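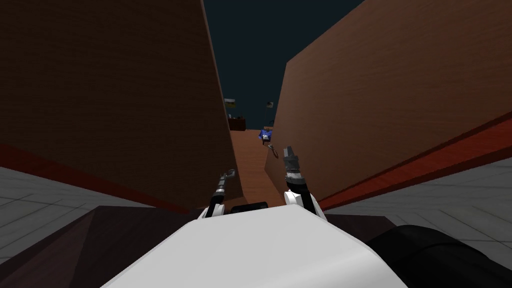
*Our robot, Nuka, at the start of the brick corridor in the computer world. Can you spot the blue thing on the floor?*

## Why does a robot need rules?

Hello! My name is Tetsuya Kuroda and I help robots practise. Nuka is the one I work with most, and Nuka has two grippers, which are what a robot has instead of hands. My job is partly computers and partly writing rules, and I like the rules bit best (my friends think this is very odd).

You have rules too, of course. Don't run in the corridor. Look both ways before you cross the road. Put the lid back on the glue. A robot's rules are quite like those, only we have to spell them out much more carefully. If I tell you "be careful on the way down", you know what I mean. A robot hasn't a clue. How slow is careful? How close is too close? Somebody has to choose a number and write it down.

### Rule one: practise in the pretend world first

The corridor in the picture is made by a computer, a bit like a place in a video game. The bricks are pretend, the floor tiles are pretend and so is the dark blue sky. We call our pretend world Festemeo, and a new set of instructions always gets tried there before it goes anywhere near a real robot. If Nuka bumps a pretend wall, no one gets hurt and I don't have to buy any paint!

We keep a list of practice runs. Last October it reached 3,847, and 222 of those ended with a bump. I was rather glad to have those bumps, as each one gave us something to fix.

### Rule two: if you don't know what it is, stop

Look down the corridor again, over towards the right-hand wall. There's a small blue thing with a crumpled shape, and near it a thin grey thing that might be a tool. What are they? I can't say for certain just from looking, and a robot might not be sure either.

So the rule goes like this:

1. Slow down when something is on the floor.
2. Stop before you reach it.
3. Look again.
4. If you still don't know what it is, ask a person.

Number four is my favourite. Asking for help is a proper part of the rules - it doesn't mean the robot has failed.

### Rule three: people can always say stop

Every real robot we use has a big stop button, and anyone in the room is allowed to press it. You don't need to be the boss. You don't even need to be right! When my friend Kohei Imai was new he pressed it 2 times in one morning, and both times we said thank you and had a look at what had worried him.

Once it's been pressed, the robot must stay still until a person has checked the space and started it up again. It isn't allowed to decide for itself that everything's fine now.

### Rule four: write it down

After each run we write down which rules we used, what the robot did and anything that surprised us. It's a bit like a diary, with more numbers and fewer secrets. Then someone who wasn't there can read it and spot a mistake we missed.

### Now you try

Ask a friend to be the robot and put a cushion on the floor. Write three rules to get your robot safely across the room. Your robot must do *exactly* what the rules say and nothing else, and must freeze when anybody shouts "stop". Walk slowly, please, and then swap over and see which of your rules needs changing.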